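Course notes, Unit 5: Good practice when recording with hand-held grippers
Rollmont Technical College, evening program in applied robotics
Notes by Anwara Jayasinghe, with corrections from Thijs Desmet

Read these notes before the Friday practical. Last year several students came to the practical with only the slides, and we lost much time repeating things at the bench. The rules below are the house rules of our laboratory. They do not replace the safety standards from Unit 2, which apply to the powered arms and which you must still know.

5.1 What the rules are for

A recording made with hand-held grippers will be used later by people who were not in the room. They can not ask you where you were sitting or why the markers were lost for a moment. So most of our rules are about two things: that the tracking is good, and that another person can understand the session from the written log.

In the Sundside set, which we use for the homework, 1,213 recordings were delivered and 86 of them had to be removed. Jamila Munshi went through the removed ones by hand. The most frequent cause was a covered marker. The second was a missing log entry, and this one is a pity, for the recording itself was often fine.

5.2 Before you start

Put on the wrist straps first, and take the grippers after. Doing it in the other order means that you hold two grippers and try to close a strap with your teeth, which I have seen.

Check that the indicator light on each marker cube is on. If one is off, do not start, and write the number of the unit on the fault sheet.

Look at all faces of both cubes. A finger mark or a scratch on the black squares can be enough to disturb the detection. Clean with the dry cloth only. Alcohol makes the print dull.

Open and close each gripper slowly, 5 times, over the full range. Both fingers should move evenly.

5.3 Posture and starting position

You may work standing or seated. If seated, choose a chair height where your elbows are free and your forearms can rest between two recordings. At the start of each recording both grippers are held in front of you, fingers pointing away from the body, marker cubes uncovered by sleeve or hand. Keep this position for a slow breath before the first movement. The software needs this still part to align the left and the right side.

Your feet should be flat on the floor. It sounds like a small thing, but a person who sits crooked will turn the shoulders to reach, and then one cube goes behind the arm.
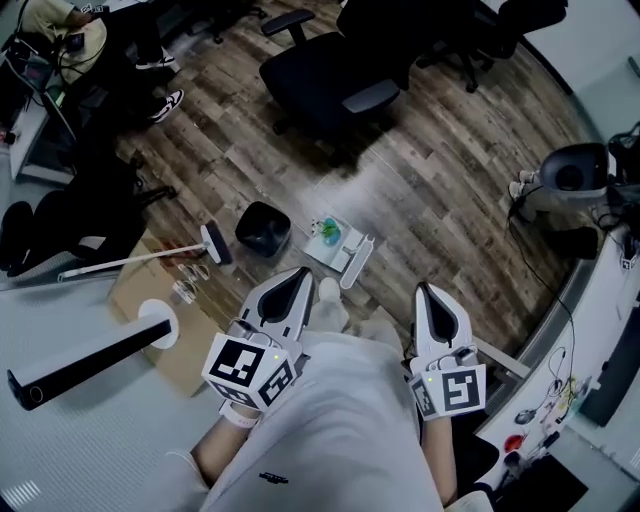 5.4 Floor and work area

Floor tasks have their own rules, as the objects are low and you bend forward to reach them.

Before the session, walk once through the area and look for cables. A cable that runs down from a desk must be fixed or moved behind the desk leg. Rolling chairs that are not in use are pushed out of reach.

Long objects, for example a lamp with a pole, are moved by one person only. The other persons in the room stay outside the turning circle of the object.

Do not change the layout between two recordings of the same task without a new log entry. "Tidied a little" is not a log entry. Write which object, from where, to where.

5.5 Length and pauses

No session is longer than 45 minutes. After this the hands become tired and the grip movements become short and hard, and one can see it in the data. Lionel Lefèvre wanted a longer limit for the advanced group; we tried it in June and went back.

5.6 To prepare for the practical

Bring your own log template, filled in up to the line "operator position". Read the Mansilla log on the course page and mark two entries that you could not follow without asking the writer. We will compare them at the beginning of the class.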